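Visell SR-2 Garment Steamer: Long-Term Review
34 comments

The Visell SR-2 is an upright garment steamer with a floor-standing tank, a telescoping pole and a metal-faced steam head on an insulated hose. I bought mine at full price in December to replace a Dandolau handheld unit that had started to spit at the trigger. It has been in use in a one-room alterations and laundry-finishing setup, on cotton, wool blends, polyester linings and fleece. Pressing of seams is done with a conventional iron, and nothing below should be read as a claim that a steamer replaces one.

The unit ships in three parts: base and tank, pole, and head with hose. Assembly needs no tools. The pole locks with two cam levers, both stiff at first and both acceptable after the first week. The hose connects to the base by a threaded collar. Tighten it by hand until the gasket stops turning. If it is left short of that point, condensate runs down the outside of the collar and onto the floor.

Most of my testing was on soft goods of the sort that arrive folded and have to leave flat. Knits and fleece went onto a padded surface first and were steamed on the pole afterward.

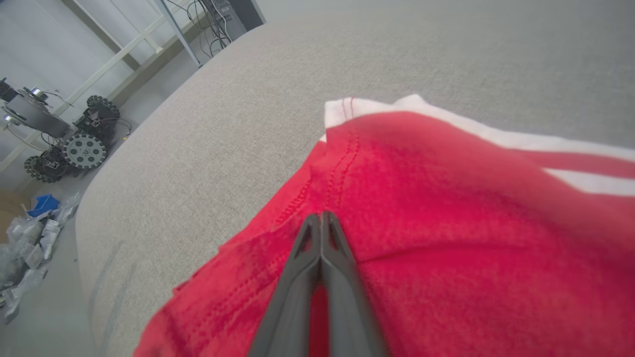
Heat-up and steam output

From cold, with a full tank of tap water, the SR-2 reaches steady steam in well under two minutes. The ready light comes on slightly early. If you start at the light, the first few seconds are wet, and on a dark polyester lining this leaves spots that have to be steamed out again. Wait until the sound of the boiler evens out.

There are two output levels. Low is suitable for linings and light shirting. High is needed for anything with body. I found no use for the continuous lock on the trigger when working on small pieces, though it is helpful on curtains, where the alternative is a sore index finger.

Output on high drops when the tank is below a quarter full. The drop is gradual and easy to miss. Wool trousers that released in two passes at the start of a tank took four near the end of it. The manual does not mention this. Refill early.

Tank and water

The tank lifts straight up by a molded handle and has a spring valve at the base. The valve seats cleanly and mine has not dripped. The filler cap is too small to take a standard kitchen tap without splashing, so I fill from a jug.

Visell says that tap water is acceptable. Our supply is hard, and after several weeks there was white scale at the nozzle holes. A descaling cycle with citric acid cleared it. The cycle takes 36 minutes including the rinse, and the unit can't be left alone for the whole of it because the drain plug has to be opened twice. I have since gone to a mix of half tap and half distilled water, and scale has been light.

Steam head

The faceplate is flat, with the holes concentrated in the upper two thirds. This is the best part of the machine. Flat contact lets you draw a placket or a hem against the hand board without the plate edge catching. The clip-on brush is less good. Its bristles are short, and it comes off if dragged upward across a pocket.

Weight in the hand is moderate. Iddrisu Ackah, who shares the room and does most of the trouser work, holds the head for longer periods than I do and prefers it to the Zostberg unit he used before. His complaint is the hose, which has a memory for the shape it was packed in and pulls to the left. Hanging it straight overnight helped somewhat.

Work surface

A steamer used on anything other than hanging garments needs something under it that will take moisture. The SR-2 comes with a small hand board in a cotton sleeve. It is adequate for collars and cuffs and too short for a leg seam. For larger pieces I use a wide bench under a woven cover. A textured weave holds a garment in place better than the slick silver covers sold for ironing boards, and it doesn't reflect steam back at the operator to the same degree. The drawback is drying time. Leave the cover uncovered for a few hours at the end of the day, and do not stack folded work on it during that period. 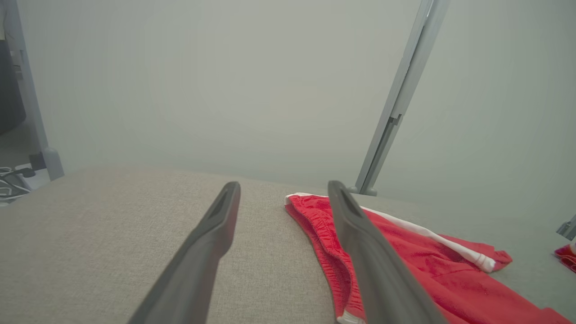
Can the SR-2 be used with the garment lying flat?

For short passes, provided the head stays above the level of the hose. When the hose sags into a loop below the head, condensate collects in the loop and is pushed out through the plate at the next pull of the trigger. Set the pole at a low height and stand the base close to the bench.

Results by fabric

Cotton shirting: good on body and sleeves, poor on collars and cuffs. An iron is still faster for these.

Wool and wool blends: very good. Seat shine was reduced on two pairs of suit trousers, and creases from hanger bars came out fully.

Polyester lining: good on low. High caused puckering along one seam that had been sewn with tight tension.

Linen: poor. Deep fold lines stayed visible after repeated passes.

Fleece and sweatshirt knits: good, with some attention to technique, covered in the next section.

Technique on knits and elastic

Steam relaxes knit fabric, and the weight of a wet garment will lengthen it if it is left hanging from one point. Support the piece at two places and keep the head moving. Elastic needs separate treatment. A gathered leg cuff like the one on the red shorts in the photo should be skipped with the plate and given only drifting steam from a hand's width away, as direct contact flattens the ruching and, over repeated treatments, shortens the life of the elastic. Side stripes are a second problem area. Where a stripe is sewn on as a separate strip, it may relax at a different rate from the fleece beside it, and the seam can ripple. Steam from the wrong side, let it cool flat, and check the seam before folding.

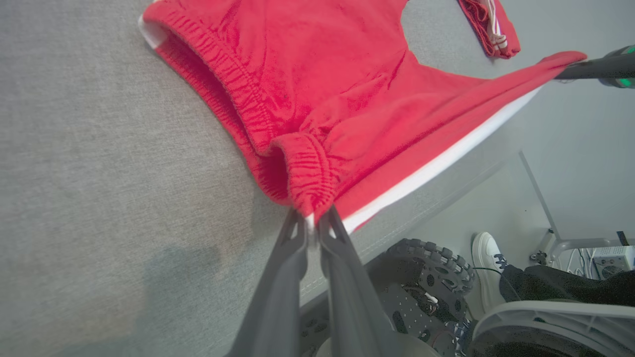 Noise, stability and storage

The boiler is audible from the next room. Conversation over it is possible without raising the voice. The base has two wheels at the rear and rubber feet at the front, and it rolls well on vinyl and badly on carpet. With the pole fully extended and a winter coat on the hanger the unit leans visibly, and I would not move it in that condition. Empty the tank before storage. The cord wrap is too short for the cord, and the last turn always slips off.

Running costs and parts

The maker rates the gasket and valve for 3000 fills, a figure I can't test. Replacement gaskets are sold singly. The hose is sold only together with the head, at a price that makes an out-of-warranty hose failure hard to justify repairing. Abubakari makes a generic hose with the same collar thread. I fitted one for a day to check, and it sealed without leaking, but the trigger cable inside is longer and has to be tucked back into the grip.

Verdict

Recommended for mixed finishing work where an iron is already on hand. Not recommended for linen or as the only pressing tool in a household. Buyers with hard water should budget for distilled.

167 shares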